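Istton robotics club opens its kitchen to new members this September

Press release from the Istton after-school robotics club
For immediate use by local papers, newsletters and anyone with a noticeboard

Hello from the Istton robotics club! I'm Elsie Tawhiri, I run the thing, and I've been told a press release ought to be written as if somebody else were talking about me. I had a go at that and it sounded daft, so you're getting it from me direct.

The news is that we're taking new members in September, for the first time in two years, and that our students are entering the Arkano Challenge with a project they call Sous Chef. It's a robot arm that tidies and sorts play food in a toy kitchen. The club is for ages 11 to 16, it's free, and you don't need to have touched a robot or written a line of code before you come along.

Some background for those who haven't met us. The club began with a borrowed classroom and a box of motors, most of which hummed and did nothing else. For a long while we did what lots of clubs do and built little wheeled robots that followed a black line round the floor. They were good fun (and I still have a soft spot for them), but the older students were getting restless. They wanted to pick things up. So last year we stopped doing wheels, more or less, and started doing hands.

Picking things up is hard! A child of two can grab a carrot out of a bowl without giving it a thought, and our lot spent most of a term getting an arm to do it from one fixed spot on a table. Then they moved the carrot a little to the left and had to start over. I thought there might be tears. What we got was a very loud argument about camera angles that went on right through the biscuits and out into the car park.

The kitchen was the students' own idea. They'd been practising on wooden blocks and were bored stiff with them, and one of the younger ones asked why we couldn't use something that looked like a real job. A toy kitchen is just the right size for our arm, and it's full of awkward places. There are pans with handles that get in the way, a sink with steep sides, and vegetables that roll when you look at them. The peppers are slippery and the pumpkin is too fat unless you come at it from the right side. The carrot is everyone's favourite, being nice and long.

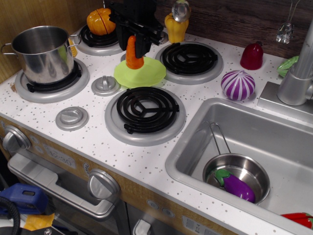

The way we work is quite simple to explain, even if doing it takes ages. One student drives the arm by hand through a job, say picking up a vegetable and putting it where it belongs, while the computer keeps a record of every movement. Then they do it again from a slightly different start, and again, and again. When there are enough good goes on file, the students use them to train a program that tries to do the job by itself. So far they have 428 recorded goes that they're happy with, and plenty more in a folder called "nope".

I'm very fond of the nope folder. We go through it together at the start of most sessions, and it's where a lot of the learning gets done. Did the gripper close too early? Had somebody moved a pan between goes and forgotten to write it down? Was the driver chatting? (It's often that the driver was chatting.) The students write up what went wrong in a shared notebook, in their own words, and some of the entries are better than anything I was handed when I worked in an office.

They aim to have 2000 good goes recorded before the challenge, so there's a fair way to go, and that's one of the reasons we'd love some more hands. The other reason is that a few of our oldest members are moving on to college and I'd like them to pass on what they know before they disappear. They've already written a guide for beginners. It starts with where the emergency stop is and ends with a recipe for flapjacks.

The Arkano Challenge itself is a day for school and club teams, with each team bringing one robot and one everyday job for it to do. You get 30 minutes to set up and then the judges are allowed to move your things about before you start, which my students think is terribly unfair and which I think is the best part. Marks are given for the robot and also for how well the team can explain what they did, mistakes and all. We've been practising the explaining bit on parents. Some of them ask much tougher questions than I do.

I'd like to thank Clistar, who gave us the arm at a price we could manage and have been patient with our emails, and the Liepiņa bakery, who send over whatever is left on the shelf at the end of the day. Teenagers who have been fed are far better at debugging, and I'd say that to any judge.

If your child is curious, please bring them to our open evening in September. Doors open at 5 o'clock and we'll be there until 7. There'll be a chance to drive the arm, and our members will be on hand to show you how - do let them do the talking, they've earned it. Families are welcome to stay and watch. If you'd like to help out as an adult, come and find me on the night. You don't have to be technical. We need people who can solder, yes, but we also need people who can label boxes, cut foam, keep an eye on the time and listen to a thirteen-year-old talk about grip strength without glazing over.

Places are limited by the size of the room and by having just the one arm, so if more people want to join than we can fit in, we'll run a second group later in the autumn. Nobody will be turned away for good. We can lend laptops to anyone who needs one, and the room has step-free access from the side entrance.

Reporters and photographers are welcome at the open evening too. Please let us know beforehand so that we can sort out permissions with parents. I'm happy to talk at any length about any of this, and the students are even happier, so do leave yourself a bit of time.

Contact: Elsie Tawhiri, club leader, Istton robotics club. Messages can be left at the school office during term time.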